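Guest Bathroom Safety Checklist, with Comments
Flutdale Guest House, ground floor
September 2022
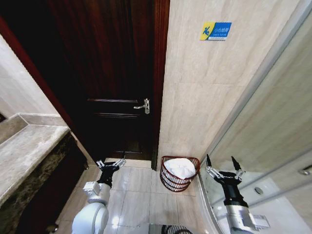 Checked by Odette Roussel, with a second pair of eyes from Damian Schnyder. I have kept the same order as the July sheet so the two can be laid side by side, and I have let myself ramble a bit in the comments, as Fergus Cruickshank tells me he would sooner read too much than have to come and ask me.

1. Door closes fully and latches – OK
Comment: A good solid door and it shuts with a nice firm click. The lever handle is tight on its backplate. Damian wiggled it with more enthusiasm than I would have and nothing moved. Please remind new staff to open this door slowly, as the room is narrow and a guest could easily be standing closer than you would think.

2. Door frame and panels free of splinters – OK
Comment: I ran a dry cloth down both sides of the frame and it didn't catch anywhere. The moldings on the lower half of the door do collect dust, so whoever has the morning round, please give them a wipe while you are down there.

3. Wet floor sign in place and readable – OK
Comment: The yellow and blue sign is up on the marble-look tile wall, with the little falling figure and the wording in Chinese and English. The English line is awfully small, though, and my eyes are not what they were. Mechthild Schwaiger has asked for a second sign with larger print, and I am all for it. Until it comes, please mention the floor to guests when you show them to their rooms.

4. Floor tiles level, no chips or loose edges – OK
Comment: I walked it in my socks, which is the only way I trust, and felt no lip anywhere along the grout. These big beige tiles throw back a lot of light from overhead, and a small puddle can hide in the shine. Get down low and look across the floor before you call it dry.

5. Floor dried after cleaning – NEEDS ATTENTION
Comment: The schedule allows 20 minutes between mopping and opening the room again, and on a muggy day that is simply too short. Florian Gasser will be changing it on the schedule. In the meantime go over it with a dry mop, please, and start at the far end so you are not walking back through your own work.

6. Vanity countertop secure, edges smooth – OK
Comment: The gray stone is sound and the rounded front lip is kind to hips and elbows. Keep soap bottles toward the back so they don't get knocked onto the floor. The dark marble front underneath hides splashes very well, so feel it with your hand as well as looking.

7. Towel basket stable and out of the walkway – OK, WITH A NOTE
Comment: The round red wire basket lives against the tiled wall, just right of the door. I do love that basket, it cheers the whole room up – but it has a way of creeping toward the middle when people mop. Push it back when you finish. I checked the hoops for sharp ends and found none. Towels should be folded and tucked well in so nothing trails on the floor.

8. Lighting works and reaches the whole floor – OK
Comment: Plenty bright, no flicker.

Still to do
Second sign: Mechthild
New drying time on the schedule: Florian
Spare dry mop for the hall closet: Damian

Signed, O. Roussel
Copy to F. Cruickshank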